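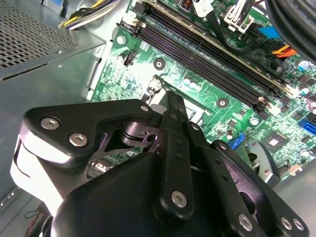
28 January 2022

Quick one tonight, I'm tired and the lab smells like burnt dust.

So the gripper closed when it wasn't supposed to. Again. Second time this week on the Plendico teardown job, same spot both times, right over the processor socket. I had it parked above the lever waiting for me to say go. Did not say go. Fingers shut anyway, hard, and caught the edge of the retention lever on the way.

Damage: one lever bent, 2 socket pins flat. It's a scrap board from the Dutitau pile so no tears, but still. My hand had been in that case a minute earlier, moving the fat black cables off the memory slots. Not great.

Spent the evening in the logs. Cycle 226 is where it goes bad. The controller drops the gripper connection, waits 600 milliseconds, reconnects, and then re-sends the last command it has in the queue. Which was a close. From the cycle before. So the thing wakes up and does what it was told ages ago. I wrote that retry back in December and was pretty pleased with it at teh time.

Why it drops in the first place, no idea yet. My bet is the cable at the wrist. It only happens with the arm tipped over to get at the socket, never when it's pulling memory. Wiggled it by hand, got one dropout, then nothing for an hour. Typical.

Done so far:

Queue gets wiped on reconnect. Should have been that way from day one.

Gripper comes back up holding position and sits there untill I press the button.

Force limit way down for anything near the socket. It was still on the setting from the Flundunmont brackets, much too high for this.

No hands in the case with the arm powered. Yes, that was already the rule. Now it's on a sign.

Ran 356 cycles after the fix with a dummy block, no surprise closes. Two dropouts in there though, so the cable still gets swapped. Plattner has the right one, ordered it tonight, should be here next week. Leaving the arm off till then.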